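Notes from the Robot Room: The Kitchen Table Challenge
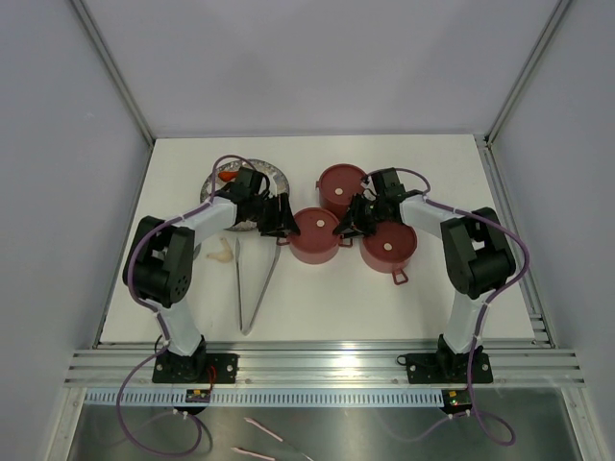 So I said last month that I'd write up how the spring project is going, and then I didn't, and Elspeth Munro (who puts this newsletter together and is very patient with me) has now asked twice. Here I am, on a Thursday evening with a cup of tea, finally doing it.

For anyone who joined over the winter: the robotics club has two halves. The younger group does the wheeled bots and the line-following course, and you've all seen those at the open house because they tend to end up under the refreshment table. The older group has spent this term on what we call the Kitchen Table Challenge. The idea is simple to say out loud. Two arms, one table, ordinary kitchen things, and the students have to teach the arms to do small household jobs that need both hands. Pick up a pot by its two sides. Move a plate without tipping what's on it. Use tongs. Put a lid back on the pot it came from. You'd do any of those while talking on the phone. It has taken us since the start of the year to get some of them half right, and I have loved nearly every minute of it!

The red pots are our standard now. We started the term with a mixed bag of things people brought from home, which was friendly but made practice hopeless, because every time somebody took their saucepan back to cook dinner we lost a week's worth of work. Matching pots with lids fixed that. They're also a nice awkward shape for a gripper. The sides are round, so if your two arms aren't level with each other and don't close at the same moment, the pot swivels instead of lifting. And then there are the handles, which look like they ought to help. Everybody's first plan is to grab the handles. Most people's second plan is to stay well away from the handles.

We argued about this for an entire session. Team Talline were handle people to the end. Their thinking was that a loop gives you something to hook, and once you've hooked it the pot can't slip out. Fair enough, and it did work when the pot was facing the right way. But set it down turned a little and the whole plan needs redoing. Team Flavholm went for squeezing the body of the pot from opposite sides, low enough that the lid isn't involved, and they've had a steadier time of it. They did also push one pot clean across the table in February, so nobody gets to be smug.

I should explain how the practice works, because parents keep asking me whether the kids are "programming" or "playing with it." A bit of both. A student moves the arms through the job by hand control first, slowly, and the computer records what the joints and grippers were doing. Do that enough times, with the pots in different spots, and you have something the software can learn from. Then you let it try on its own and find out what you forgot to show it. The first big batch we recorded was 200 runs of the two-sided pot lift, split among all the teams over three weeks. Sizwe Mabuza sat down with the students and went through every one, and they threw out the ones where someone had sneezed, bumped the controls, or changed their mind halfway. That left 156 good ones. The students were horrified to lose so many. I thought it was the best lesson of the term. There's a real temptation to keep everything because it was so much effort to make, and Sizwe just kept asking them, "Would you want it to copy that?" And no, they wouldn't.

The thing that came out of the clean-up was how differently everyone moves. You can tell who was driving from the recording. Some of them come in fast and stop short. Some creep. One of our ninth graders always nudges the pot a tiny bit with the left arm before committing with the right, which she had no idea she was doing until she watched it back. (She has now decided it's her signature move, and I'm not going to be the one to stop her.)

Now, the crowded table. For the first few weeks we ran with a single pot and nothing else out, and the success rate looked wonderful. I may have bragged about it in the parking lot. Then we put the rest of the kitchen back. More pots close by, a big plate, the tongs lying wherever they happened to get put down, and things went downhill very quickly. With a second pot right behind the first one, there's barely any room for a gripper to get in, and the arm that used to swing around the back in a nice wide arc now has something in the way. The students had to rethink their approach paths almost from scratch. A few of them asked if we could just go back to the easy table. I said what I always say, which is that no one's kitchen looks like the easy table, and mine certainly doesn't.

We're now scoring on the crowded table only. Each team gets 60 tries over the last few weeks of term, with the pots moved between tries by someone from a different team. That last rule was the students' own idea and they take great delight in it. You've never seen anyone place a saucepan with such evil intent.

A word on the tongs, since three different people have written to me about the tongs. Yes, they're still part of the challenge. No, we haven't cracked it. Picking up a long thin thing that's lying flat on a smooth table is a much bigger ask than picking up a pot. You have to come straight down, get the fingertips close enough to the surface to pinch but not so close that you're pressing on the table, and then the tongs want to spin as soon as they leave it. Team Skolero have taken this on as their special subject. They've got as far as a lift that works when the tongs are lying more or less front to back. Any other direction is, in their words, "under development." Their dream is to have one arm hold the tongs and actually use them to take something off the plate while the other arm steadies it. I don't know if we'll get there before summer. I'd so love to be wrong.

Team Kamath, meanwhile, are on lids, and they've had the quietest and most stubborn progress of anybody. The knob on top is small, the gripper fingers block your view of it just when you need it most, and a lid set down slightly crooked looks fine until someone moves the pot. Their notebook is a thing of beauty. Page after page of little drawings of lids at different tilts, with comments. If you come to the end-of-term evening, ask to see it.

Some housekeeping while I've got you.

Cables. The long ones on the arms need to be left in their loops, with slack. I know they look untidy. Please don't tuck them, tie them, or pull them straight, however much better it would look. The arm has to be able to reach all the way out and all the way back, and if the cable's short, something is going to give. If you're not sure whether there's enough slack, ask Sizwe before you switch on.

Hands. Nobody reaches onto the table while the arms are live. We pause, we say "paused" out loud, we wait for someone to say it back, and then we move the pots. I've been really pleased with how good everyone's been about this, including the grown-ups who drop in, so thank you.

Notebooks. Write in them on the day. I've read several entries now that were clearly done on the bus the next morning, and they all say "went well." I want to know what went badly!

Sign-in sheet. It's moved to the hook inside the door. The pen on the string is staying on the string, please.

We've also been asked whether younger members can come and watch. They can, and I'd be thrilled. The last half hour of any older-group session is open, and Elspeth will have the stools out. It's worth knowing that a lot of it is waiting. An arm moves slowly, stops, three teenagers mutter at a laptop, and it moves slowly again. Some of the little ones find this spellbinding and some want to leave after five minutes, and both are completely fine. Bring a book.

I'll finish with last week, because I've been telling everyone I meet. Flavholm were on their final practice tries, crowded table, pots placed by Talline (who had been merciless). Their target for the whole practice set was 59 clean lifts, a number they'd picked themselves and written on the whiteboard back when it seemed ridiculous. They were one short with one try to go. The room went silent, and you have to know this group to understand how rare that is. Both arms came in, and the left one was a touch early, and I stopped breathing. Then the right side caught up, the pot came off the table level, stayed up for the full count, and went back down with its lid still on. The noise! Someone from the ceramics class next door came in to ask if everything was all right.

Scored rounds start after the break, same time as usual. If you can give a lift home to anyone on the late sessions, let Elspeth know and she'll put you on the list. And if anybody has a big plate they don't want any more, the heavier the better, we could really use a spare.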